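Evening, kitchen still in boxes

The kitchen has moved into the bedroom. I gave it one night's notice. The man from Cisari wants every cupboard empty before he comes to hang the new ones, and every cupboard means the one over the fridge too, where I found 2 fondue forks and the instructions for a rice cooker I gave away before the last move.

I started out with a system. Pans under the window, dry goods in the wardrobe, anything breakable on the bed. By four o'clock everything was on the bed. Apparently I consider a colander breakable.

The mixing bowls are the embarrassing part. I have always said I don't own many bowls. I said it in the Henura outlet last September while paying for a bowl. Laid out in daylight they take up the place where a person would sleep, and I have spent a good part of the afternoon picking them up, deciding they were essential, and putting them down again a few inches to the left.
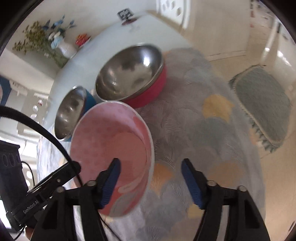
The pink one stays, obviously. I make pancake batter in it and nothing else, and it has survived every apartment so far. The steel ones are harder to defend. I told myself one would go in the giveaway box and then remembered potato salad, which I make once a year and complain about. So they stay too, and the giveaway box contains the fondue forks.

The Cisari estimate came to 1,143, plus 200 for taking away the old cupboards, which I had pictured carrying down myself in some heroic fashion. I looked at the stairs and paid the 200.

Supper was crackers, eaten standing up. The plates are in the wardrobe behind the flour. I could move everything off the bed and go to sleep like an adult, or I could take the couch and leave the bowls where they are. They look settled. I've put the spare blanket on the couch.

Must remember to ask him about the hinge on the tall door.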